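Chalky film on white plastic

Hardale
Parts stored outside since November rub off white on my hands. Dish soap had no effect.

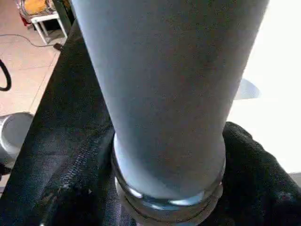

Does the film mean the plastic is weak? It is usually surface oxidation. Flex a thin edge and look for cracks.

Samarakoon
Wet sand, 400 grit. Done. 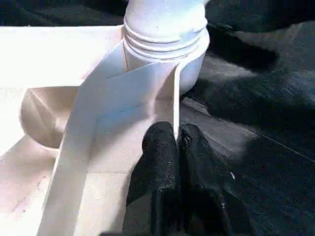 White neck, raised ridges

Ikus
Skip bleach. It does not remove oxidation,

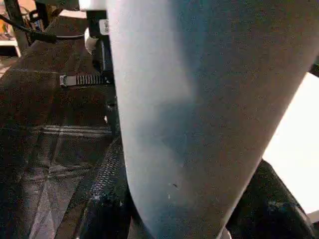 and it corrodes any metal fasteners nearby. Use a melamine sponge first.

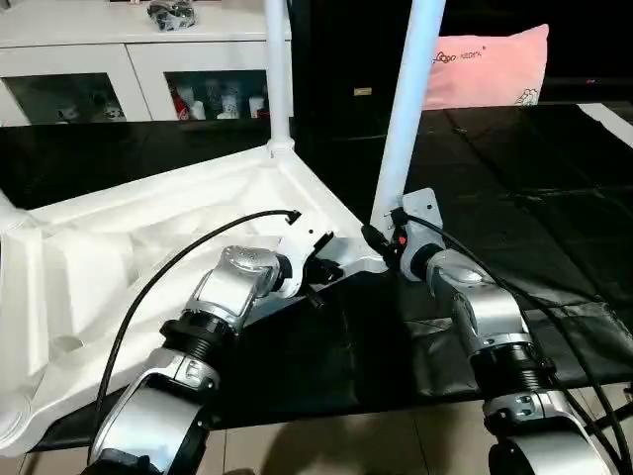 Teodor Grønli
Rinse twice after sanding and let the part air dry. A dark backing, like the black sheet under the white molded piece, makes leftover powder easier to spot. Then apply a UV protectant.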